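Subject: Re: [fultside-allotments] Saving leek seed, and when to stop watering

Hello everyone,

I've been meaning to answer this since it came round and have only now sat down with a pot of tea to do it properly, so please forgive the length. I do love a leek question.

Someone on the lower plots wrote:

> I left eleven leeks in over the winter because I couldn't face digging
> them up in the frost, and now they've all thrown up great tall stalks
> with a papery hat on the end. My neighbour on the next plot says pull
> them out, they're finished. But I've read that you can save the seed.
> Is it worth it? Do I need more than one plant? And do I keep watering
> or leave them to dry off? I've never saved anything except beans.
>
> Also, does anyone know if the shop at Halley still does the paper
> envelopes, or has that stopped?

First of all, please don't pull them out! Your neighbour is quite right that they're finished for eating (the stalk goes through the middle like a broom handle, and no amount of simmering will help) but they are only just getting started as far as seed is concerned, and the flowers are a joy. Mine stood taller than me last summer and were so thick with bees that I used to take my coffee down there just to listen.

Eleven is a decent number to be starting with. Leeks cross with one another and they do better for it, so you want as many flowering together as you can spare the room for. I've managed with fewer than that in a bad year and got seed that came up perfectly well, but after two or three rounds of it the plants grew noticeably weedy, and I had to beg a fresh lot from the swap table. If anybody near you has the same variety standing, ask if you can put your seed together at the end. They won't cross with onions, by the way, which is a question I am asked every single year, so you can have both in flower without fretting.

On watering, I would carry on while they're in flower, and give them a good soak if we have one of those long dry spells, then ease off once you can see the little green capsules swelling. By the time the heads are going straw-coloured I don't water at all. You will need stakes. I know they look sturdy now, but the heads get very heavy and our site catches every bit of wind that comes up from the Liapis end. I put in four canes and run string round the whole clump, a bit like a playpen, and then another string higher up when they've outgrown the first.

The waiting is the hard part. Leeks are terribly slow, and ours are often not ready until the weather has already turned. Look for the capsules splitting at the top and the black seed showing inside. When you can see that on a fair few of them, cut the heads with a good long length of stalk, and do it on a dry afternoon if we're granted one. Last year I was still cutting in November, in a woolly hat, and muttering.

Then bring them indoors. I hang mine upside down in old pillowcases in the back bedroom, where they make the whole upstairs smell of soup. Give them three weeks or so, longer if the house is damp. After that you can rub the heads between your hands over a big bowl, and the seed comes away with a great deal of chaff. I winnow outside on the step with two bowls, pouring from one to the other in a light breeze. If there's no breeze I use a hairdryer on its coolest setting and stand well back, having learnt that lesson all over the kitchen floor.

Some people float them as well, tipping the lot into water so that the good seed sinks and the rubbish stays on top. It does work nicely, but you must then dry the seed again straight away, spread thinly on a plate, and I'd only bother if you have a lot of chaff you can't shift. For a few plants, a sieve and a bit of patience will see you through.

Last thing on this, do a little germination test before you give any away. Sixty seeds on damp kitchen paper is plenty, and fewer will do if you're short. Pop it somewhere warm, keep it moist and have a look every couple of days for a fortnight. If most of them have sprouted you can hand them round with a clear conscience. Leek seed doesn't keep as long as beans do, so I try to use mine within two years, and I write the year on the packet in pencil (the ink on my first lot ran, and I spent a whole spring sowing mystery alliums).

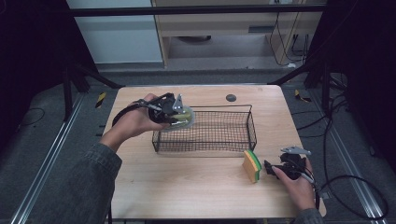

Wire basket on the table, and a translucent plastic dish held just over it.

Now, the envelopes. Yes, Halley does still have them, though they've been moved and you have to ask at the counter. They're the small brown sort with a gummed flap. If you want a quantity it's much better to come in with the rest of us, as we order Witex ones by the box for the swap, 400 at a time, and there are always plenty over. I've got most of a box in the cupboard under my stairs at the moment and you'd be very welcome to a handful. Just say so here or leave a note in the tin on the gate.

While I'm on the subject of the swap, could I ask everyone who is planning to bring seed this year to put the variety and the year on every packet, even if it's only "leek, blue-ish, from the lady by the water butt"? We had 713 packets through last time, which I think is wonderful for a site our size, but a good many of them were labelled "beans" and nothing more. I did grow some of those out of curiosity and they were a very nice climbing French bean with purple flecks, so if they were yours, thank you, and do please tell me what they're called!

I would also dearly like some more flowers on the table this year. We're always well off for tomatoes and squash, and then there is one lonely packet of marigolds that everybody is too polite to take. Calendula, nigella, sweet peas, poppies, anything at all that you've got going over in a corner. Poppies are the easiest thing in the world to collect, you just turn the heads over into a bag and shake.

Back to the leeks for a moment, as I've remembered something I meant to say higher up. Don't save from any that bolted early. The ones that stood all winter and flowered in their second year are the ones you want, and from what you've written yours are all of that kind, so you're in luck. If one of the eleven is much thinner than the rest, or had rust badly all down the leaves, I'd take that one out before it opens and let the others get on with it.

And do leave one head on the plant if you can bear to, right through into the winter. They look splendid with frost on them, and the odd seedling will come up round the bottom the following spring, which you can lift and pop in somewhere else.

I'm usually on the plot from four o'clock onwards if you'd like me to come and look at your stalks, and I can bring the spare canes down with me.

Very best wishes to all, and happy growing,

Plot 60 (top path, the one with the green water butt)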